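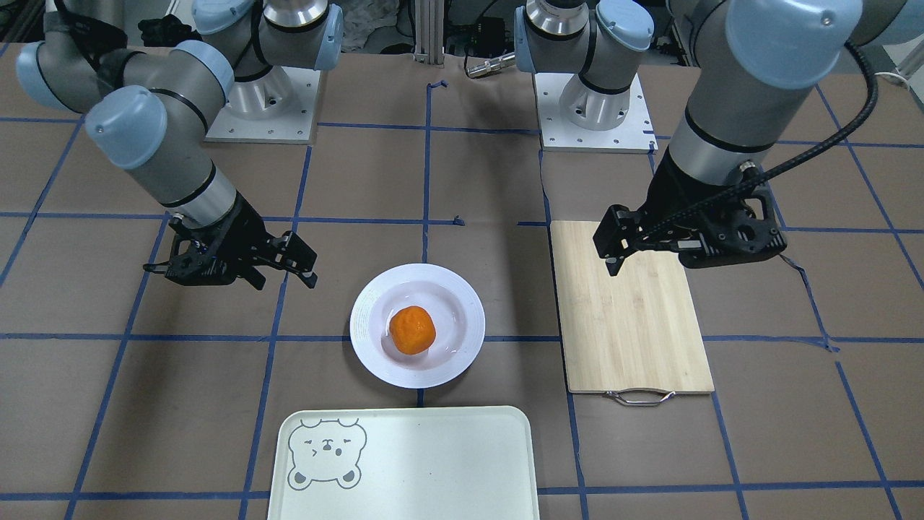

Plate, board and tray on the marked surface, Flurport.

Kitchenware check – staff canteen, Flurport
Checked by: Teun Verstraete
Month: September

1. Chopping boards
Pass. Two boards in the store have knife scoring over 3 mm deep. Withdraw both.

2. Plates
Pass with comment. Hairline crack in one side plate from the Abella set. Discarded.
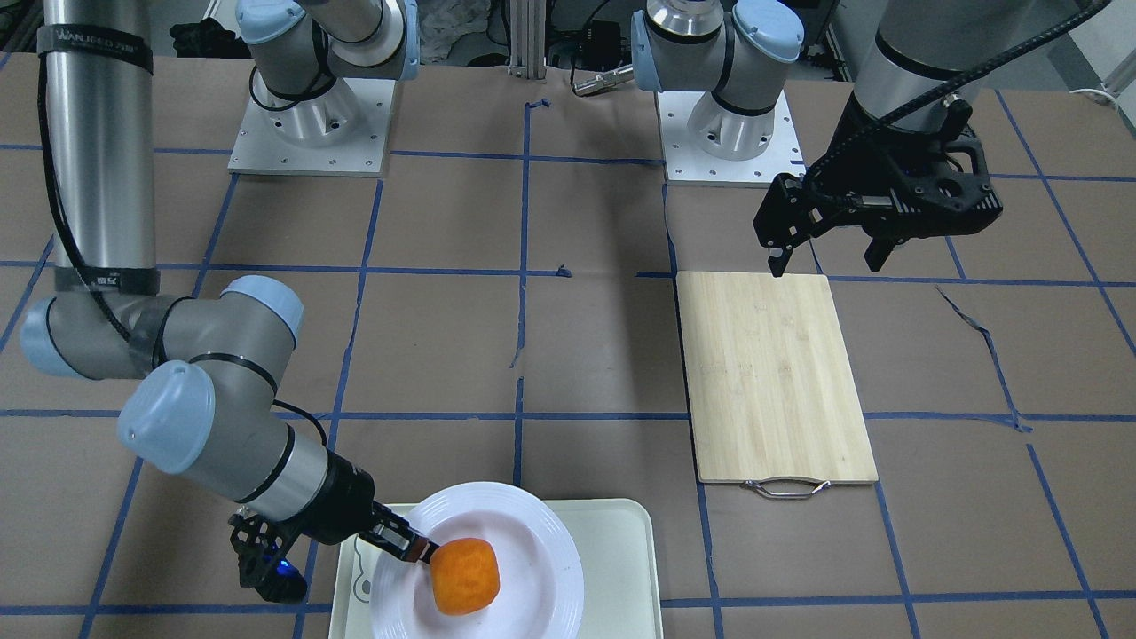 3. Trays
Pass. Rims smooth. Stack no higher than the shelf lip.

4. Fruit storage
Fail. Bowl left beside the Hatel kettle – move it away from the steam. Recheck at 14:00.

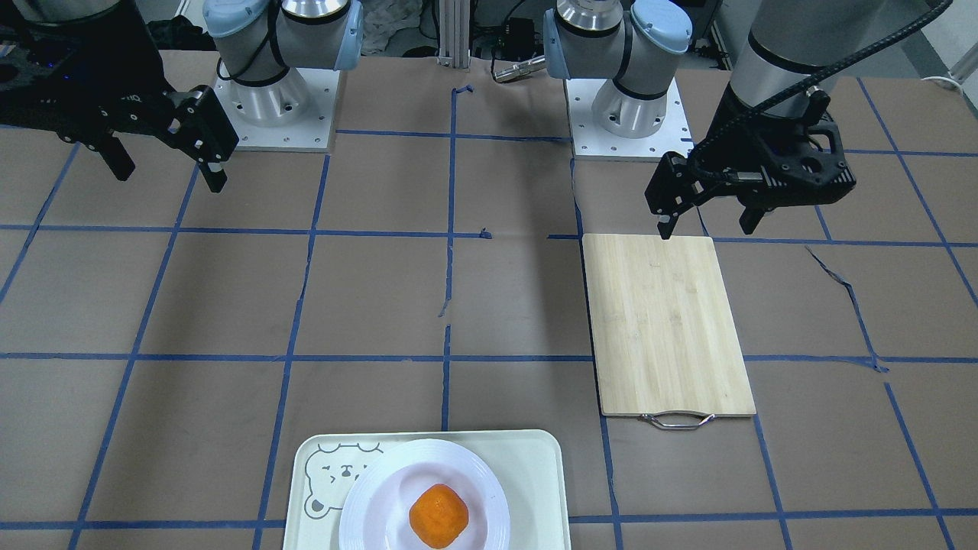
Plate on tray, board to the right.

5. Dishwasher
Not tested. Rinse aid empty, refill on order from Skunine.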